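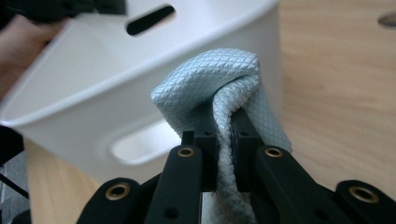
Blog > Robot club > Term two

Club night ran over again and I am writing this with cold toast and a very full head, because I want to get it all down before I forget which idea came from which table.

For anyone new: I help out at an after-school robotics club, and this term the older group is working on cloth. We did wheels and line-following last year and everybody got good at it, so in the last week before the holidays we put a few ideas on the whiteboard and let them vote. Laundry won by miles! I was secretly hoping for laundry. Folding a towel is something every one of them can do half asleep, and it is horribly hard to explain to a machine, which makes it a lovely thing to spend a term on.

We're working with hand-held grippers to begin with. You squeeze, the fingers close, and your own arm does all the clever moving about. It means a fourteen-year-old can have a go at being the robot within a minute of walking in, and they find out very quickly how much they normally do with the other eight fingers. One pair named their project Urnon and the other lot went for Jenska (I have asked what it means and been told it doesn't mean anything, it just sounded fast).

The task at the moment is the basket one. There's a white plastic basket, there's a pale blue-grey cloth with a quilted diamond pattern, and the cloth has to get from one to the other without help from anybody's free hand. A helper is allowed to steady the basket and that's it. We did try it with no helper on the first night and spent most of the session chasing the basket across the table.

What I love about the quilted cloth is that it has opinions. A thin tea towel just flops. This one makes a big fat loop when you pinch it, and then the loop leans on whatever is nearest, and the loose end goes off and does its own thing on the other side. So the group have had long and quite heated talks about where to pinch. Corner people say you always know where a corner is. Middle people say a corner swings about like a wet sock and you end up draping half of it over the rim. There is also a small breakaway party who want to pinch near the edge but not at the corner, and I have to say their runs look very tidy.

We keep a score sheet, of course we do. The rules are simple: a run counts if the cloth ends up fully inside, nothing hanging over the rim, in one grab. Across the whole group we've now logged 86 runs, and 21 of those came from tonight alone, which is our best evening so far by a long way. I'm not putting the success rate up yet as there is a live argument about whether a sleeve-nudge counts as help. (It does. I will be overruled.)

The linkages deserve a paragraph too. The finger links are black, with brass bushings where they pivot, and I could happily bore you about bushings all night. We had a whole side lesson on why you'd put a metal ring in a joint instead of letting a pin rub straight on the arm, and one of the quieter members went home and came back the next week with a drawing of her bicycle's rear mech with every pivot coloured in yellow. That sort of thing keeps me going through the winter, it really does.

A few notes to myself, and to anyone trying something similar:

Mark the table with tape so the basket starts in the same place. We kept forgetting, and then the early scores couldn't be compared with the later ones.

Swap roles every few runs. The person squeezing gets tired without noticing and the grabs go sloppy.

Let them watch somebody else do it slowly -- really slowly -- before they write a single line of steps. Our first set of written steps said "pick up cloth" as step one. By the end of tonight that one step had turned into 8, and there was talk of splitting the last one again.

Don't iron the cloth between runs. It was suggested. We haven't got that kind of time.

Next up is the Jisport open day, where each club gets a table and visitors can have a try at whatever you've brought. The group want to do a basket challenge against the clock, grown-ups versus members, and I have a strong feeling about who will win. Before that we need to agree the written steps, make a sign, and find a second basket of the same shape. If you've got one going spare, leave me a comment!

Right, toast finished. Same time next week, and somebody please remind me to bring the tape.

Comments

Hà
We did this with socks and it was chaos, socks are so much worse. Are you letting them start with the cloth folded or scrunched? Ours couldn't agree and it changed everything.

Blog author
Scrunched! We drop it from elbow height so it's different each time. Folded felt a bit too kind.

bracketandbolt
Near-the-edge party for ever. You get the weight underneath you and the flap follows it in. Corner people are wrong and I will say so at Jisport.

towelmum2
My son has been practising with the kitchen tongs. All the tea towels are now in the bread bin, so I suppose it's working. He can't wait for the open day.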